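引き出しの分け方を変えた

1月のあいだ、家の引き出しと棚の中身を全部出して入れ直していた。片づけの本を読んだわけでも、来客の予定があったわけでもない。単三電池を探して見つからず、買いに行き、帰ってきて別の引き出しを開けたら未開封のものが出てきた、ということが二度続いたのがきっかけである。

Jircombeに越してきたとき、荷物は15箱だった。引っ越し代は574ポンドで、見積もりと同じ額だった。箱には「台所」「仕事」「その他」と書いておいたのだが、この「その他」がよくなかった。着いてから「その他」の箱を開け、とりあえず近くの引き出しに移し、そのまま何年か暮らした。つまりうちの引き出しは、引っ越しの箱の中身がそのまま形を変えて残っているだけだった。

最初にやったのは、部屋ごとではなく種類ごとに集めることだった。これまでは居間なら居間、寝室なら寝室と、場所で区切って片づけていた。そのやり方だと、はさみが三つの部屋に一本ずつあっても気がつかない。今回は「切るもの」と決めたら家中を回って切るものだけを持ってくる。カッター、はさみ、爪切り、ピザカッター。ピザカッターは台所のものだと思うが、一度は集めてみた。結局台所に戻した。

時間はかかる。場所で区切れば一晩で引き出し一つが終わるが、種類で区切ると、一晩で電池しか終わらないことがある。しかも途中では部屋がどんどん散らかっていく。家族と暮らしている人には勧めにくい。私は一人なので、食卓を作業用と決めて、ひと月のあいだ食事は台所の小さい机でとった。

種類をどこで切るかは、やってみるとかなり迷う。たとえばテープ類。セロハンテープ、マスキングテープ、梱包用、水道用のシールテープ、電気用の絶縁テープ。形は似ているので最初はまとめて一つの箱に入れた。ところがシールテープを使うのは蛇口の水漏れを直すときだけで、そのときには必ずレンチもいる。テープの箱に入れておくと、レンチとテープを別々に取りに行くことになる。三日ほど置いてみて、シールテープは水まわりの道具のほうへ移した。

反対に、用途で分けて失敗したのが封筒だった。「手紙用」「書類用」「返品用」と三つに分けたのだが、どれも封筒なので、手近なところから取ってしまう。これは大きさで分け直した。大、中、小。いまのところ崩れていない。

形で分けるか、用途で分けるか、使う頻度で分けるか。どれか一つの方針で家全体を通そうとすると、どこかで無理が出る。うちの場合は、文房具は形、工具は用途、薬は使用期限、布類は大きさになった。見出しの立て方がばらばらで、一覧にすると見苦しい。ただ、探すときに一覧を見るわけではないので困っていない。

入れ物についても書いておく。最初はLirkwoodの引き出し用仕切りを買おうと思っていた。格子状になっていて、自分で板の位置を動かせるというものだ。近所のAntoniadisに現物があったので触ってみたが、板を差す溝の間隔が思ったより広く、細かいものには向いていなかった。店の人に相談したら、仕切りより浅い箱を並べたほうがいいと言われた。あとで中身が増えたときに、箱ごと取り替えられるからだという。

そういうわけで、浅い箱をいくつか買って帰った。ふたはつけなかった。ふたがあると、上に物を載せてしまう。載せたものは、たいていそこに住みつく。
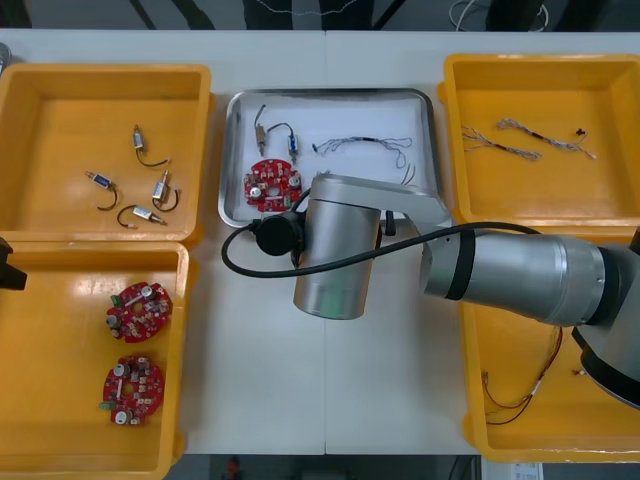

箱の大きさを揃えるかどうかも迷った。揃えたほうが見た目はいいし、重ねられる。けれども中身の量は揃わない。輪ゴムとボタンとねじに同じ大きさの箱を割り当てると、輪ゴムの箱はすかすかで、ねじの箱はあふれる。すかすかの箱には、そのうち別のものが入る。私は輪ゴムの箱に切手を入れ、切手の上に鍵を置き、二日後に鍵を探した。いまは輪ゴムだけジャムの空き瓶に移してある。

ねじは一番時間がかかった。家具を組み立てたときの余り、外した棚についていたもの、何のものか分からないもの。最初は長さと太さで分けようとして、定規を出してきて机に並べ始めたのだが、夜の11時になっても半分も終わらなかった。それに、分け終わったとして、その長さのねじが必要になることがこの先あるのかどうか分からない。翌日、方針を変えた。どの家具のものか分かるねじは小さな袋に入れて、家具の裏側にテープで貼る。分からないねじは木用と金属用の二つに分けるだけ。これで終わりにした。

家具の裏に貼るという方法は、前に職場にいたReginald Ridgewayという人がやっていたものだ。六角レンチも説明書も全部その家具の裏に貼ってあった。棚を一つ譲ってもらったとき、裏返したら一式ついていて、組み立て直すのに何も探さずに済んだ。そのときは几帳面な人だと思っただけで真似はしなかった。やってみると几帳面かどうかは関係がなく、しまう場所を考えなくていいぶん楽である。

ケーブル類については、まだ片づいたとは言えない。充電用のものは端子の形で分けた。これは簡単だった。問題は、昔の機械についてきた電源アダプターで、本体がもう手元にないのにアダプターだけが残っている。電圧が書いてあるので、何かに使えるかもしれないと思ってしまう。これまで一度も使えたことがない。とはいえ捨て方も調べなければならず、一つの袋にまとめて玄関に置いた。Enwoodのリサイクルセンターが小型の電気製品を受け付けているのは木曜だけで、先週は雨だったので行かなかった。

書類は、思っていたより少なかった。銀行のものも電気代のものもいまは紙では来ない。残っていたのは古い賃貸契約と、保証書と、説明書だった。説明書は型番で検索すれば出てくるものが多いので、出てきたものは捨てた。保証書は期限が切れているものを捨てた。残りは封筒の「中」に一枚ずつ入れて、表に品名だけを書いて立ててある。色分けのシールも買ってあったが使わなかった。赤が何で青が何だったか、私はたぶん覚えていられない。

ラベルのことも少し。最初は全部の箱にラベルを貼るつもりで、日本にいる妹にテープライターを送ってもらった。3,000円だったそうで、送料のほうが高かった。日本語で打てるのがいいと思って頼んだのだが、貼ってみると、ふたのない箱は中が見えるのでラベルがいらない。結局、貼ったのは引き出しの前面だけである。文字は大きくして、細かい内訳は書かなかった。「工具」とだけ書いてある。「工具・小」「工具・電動」まで書くと、入れるたびにどちらか考えることになる。

食品の棚も同じようにやった。こちらは種類より高さで決めた。背の高い瓶は奥、低い缶は手前。カレー粉とクミンが離れてしまったが、見えているので取れる。棚板が2段しかないので、よく使う油と醤油は棚に入れず、こんろの横に出したままにしてある。出しておくのは負けだと以前は思っていた。一日に何度も使うものを毎回しまうのは手間なだけなので、考え直した。

同じ理由で、爪切りも洗面所の棚の外に出ている。体温計も出そうとしたが、これは年に何度も使わないので薬の箱に戻した。薬の箱は期限の近いものを手前にした。期限の切れた風邪薬がかなり出てきた。薬局に持っていけば引き取ってもらえると聞いたので、それも玄関の袋の隣に置いた。玄関がだんだん狭くなっている。

服には今回手をつけていない。種類で分けるというやり方を服に当てはめると、季節で割るのか形で割るのかという話がまた始まるし、冬のあいだに夏物を広げても判断ができない。暖かくなってからにする。

困っているのは、分類からこぼれるものをどうするかである。たとえば、父の腕時計の外したベルト。時計本体は身につけているので、どこかの箱に時計の仲間がいるわけではない。革なので工具でもなく、使わないので文房具でもない。ほかに、旅先の美術館の入場券、歯医者でもらった模型の歯、片方だけの手袋。こういうものを「その他」に入れると、引っ越しのときと同じことになる。

いろいろ考えて、浅い箱を一つだけ「未定」にした。「その他」との違いは、月に一度、月末に必ず開けて見ることと、いっぱいになったら次のものを入れる前に一つ出すこと。最初の月末には、手袋を捨てて、入場券を本に挟んだ。歯の模型は残した。しばらくは残ると思う。

一通り終わってからの使い心地だが、探し物は減った。減ったと分かるのは、電池が切れたときに何も考えずに引き出しを開けたからで、普段は特に感じない。元に戻すほうは、まだ手が覚えていないものがある。はさみを昔の場所に入れようとして、そこに布巾が入っているのを見て思い出す、ということを週に何度かやる。

買い足す量も少し変わった。付箋が文房具の引き出しの一角を占めていて、それが目に入るので買わない。前は三つの部屋に散っていたから、どの部屋でも少なく見えていた。電池も同じで、次に買うのはだいぶ先になりそうだ。梱包用のテープだけは、集めてみたらほとんど残っていなかったので買い足した。

食卓は先週から食卓に戻した。上にはいま、塩と、郵便物と、返しに行くつもりの図書館の本が載っている。郵便物の置き場所はまだ決めていない。玄関の棚の上でいいと思うのだが、そこにはアダプターの袋がある。次の木曜が晴れたらEnwoodに行ってくる。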